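WOOD 214 – Wood Movement and Panel Construction
Unit 5 handout: Edge-glued panels
Instructor: Fuad Tamiru

5.1 Background

Wood takes on and gives off water vapor until it balances with the surrounding air. Below the fiber saturation point, this exchange changes its dimensions. Movement along the grain is small enough to ignore in furniture work. Across the grain it is not, and tangential movement in most species is larger than radial movement, often by close to a factor of two. A flat-sawn board therefore moves more in width than a quarter-sawn board of the same species.

5.2 Estimating movement

For a small change in moisture content (MC), use

change in width = width x coefficient x change in MC

Width is the starting width, the coefficient is for the species and cut, and the change in MC is in percentage points. Use the coefficients in the course table.

Worked case: a flat-sawn panel 300 mm wide, coefficient 0.0035, MC rising from 7 to 11 percent.

300 x 0.0035 x 4 = 4.2 mm

The same panel at 600 mm moves 8.4 mm. A tabletop of that width cannot be screwed rigidly to its aprons. Use slotted holes or buttons.

5.3 Why panels are built from strips

Gluing up narrow strips does not remove the movement calculated above. It reduces cupping, and it lets the maker choose the ring orientation of each piece. Strips ripped from flat-sawn stock and turned 90 degrees show edge grain on the face, so the panel behaves more like quarter-sawn lumber. Alternating the rings is still taught in some shops (the Hodby method in the older reader). Results are mixed – a panel with alternating rings may go slightly wavy where a panel with matched rings takes one shallow cup.

Color is a separate matter. Strips from different boards, or from heartwood and sapwood of one board, will differ in tone. This has no bearing on strength. 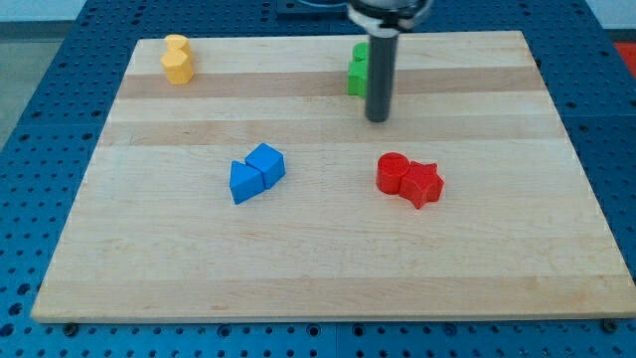
Fig. 5.1. Laminated board in a pale, maple-like wood. Note the darker tan strips among the lighter ones.

5.4 Glue-up procedure

Joint both edges within a few hours of gluing. Dry-fit first; no light should show at the joint. Spread an even film on one edge for PVA, both edges for urea resin. Place clamps above and below the panel alternately, spaced at 200 mm. Scrape squeeze-out when it turns rubbery. Leave the panel overnight before planing – joints surfaced too early may sink later as the glue-line moisture leaves.

5.5 Problems

1. Rework 5.2 for a quarter-sawn panel, coefficient 0.0018.
2. Find the greatest panel width that keeps movement under 3 mm for the MC change in 5.2.
3. Read Hrytsenko, chapter 4, before the next lab.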